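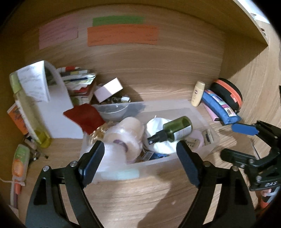 Workshop notebook / Paper and storage

Jun 19, 2019

Long boxes from the Tambunan lot, day two. 413 books in total once the doubles were pulled. The seller's sheet says "stored flat, smoke free, acid free boards throughout." Flat I believe. The boards I do not. Anybody can print "acid free" on a pack, and most packs don't say whether they mean the core or just the coated face.

Ran the pH pen on a stack of them anyway. The Gota boards from the front of box one came up purple on the coated side and a sick yellow on the back. So the coating is buffered and the core is plain pulp. That's fine for a year or two and no good for a run that has been sitting since the eighties. The books on those boards have the usual tan line down the spine edge of the back cover. Did the boards cause it? Can't say. The newsprint inside is tan as well, and it would be tan on any board. I'd like to see one seller admit that.

Pulled the pen tests out of the reject pile only. Please don't mark the boards that are going back in, the ink sits right where the cover rests.

On the Grellden sleeves. The leaflet claims they "halt aging." Nothing halts aging. It's a clear polyester sleeve with a decent fold, a bit stiff at the mouth, and I caught a corner on the second book I slid in. It went in clean when I put the board in first and let the book ride down on it. If you're going to use them, do it that way. Price is steep for what they are and I'd keep them for the keys. Everything else gets a regular bag and a full-back board.

Also opened a regular bag that had been taped with the flap inside out. Tape grabbed the cover on the way out and lifted a strip of gloss off a perfectly nice copy. That was me, not the seller. Tape the flap down to the bag before you take the book out, every time. I know this and did it wrong.

Dry cleaning: soft sponge only, white areas only. I tried the molded eraser on a beater and it took the grime off along with some of the red. The forum posts that swear by it all show white covers. Funny how that goes.

Grading disagreements. The sheet has 74 books listed as near mint. I've been through the first box and I wouldn't give that to more than a handful. Plenty have color-breaking ticks at the staples, and a few have a bend you only catch by tipping the cover under the lamp. Under the ceiling light they all look great, and I suspect that's how they were graded. Re-grade the lot under the raking lamp before anything gets priced. Front cover, back cover, then staples from the inside.

One more on the sheet: it calls five of the books "first printing" with nothing to back it up. Two of them have the reprint notice in the small print at the bottom of the first page. I've set the other three aside until I can compare them with known copies. Release dates don't settle it, later printings often carry the original month.
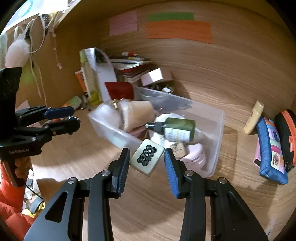 Press test, Clevberg unit

Low expectations going in. The box says it removes "all bends and waves." Used it on junk copies only, nothing from the good boxes.

Copy A, spine roll, no color break. Humidified overnight in the tub, pressed between release paper with a backing sheet in the middle, left under weight till it was cold to the touch. The roll is better. Gone, no. Put it against an untouched copy and you can still see the pages step.

Copy B, corner crease with color break. Crease is flatter, the white line is exactly as white as before. As expected.

Copy C, wavy from damp. Best result of the lot, and also the one I trust least. Want to see it again in December after it has been through a dry spell in a bag. My guess is some of the wave comes back.

The dial reads 187 when the meter on the plate reads lower, and the two don't even disagree by the same amount each time. Go by the meter. If the plate won't hold steady for a full cycle I'm sending the thing back.

Still to do:
Re-board box one, bin the Gota stock
Order more full-backs, current size, the last pack was cut narrow
Ask the seller where the "stored flat" boxes actually sat
Second meter for the press, borrowed or bought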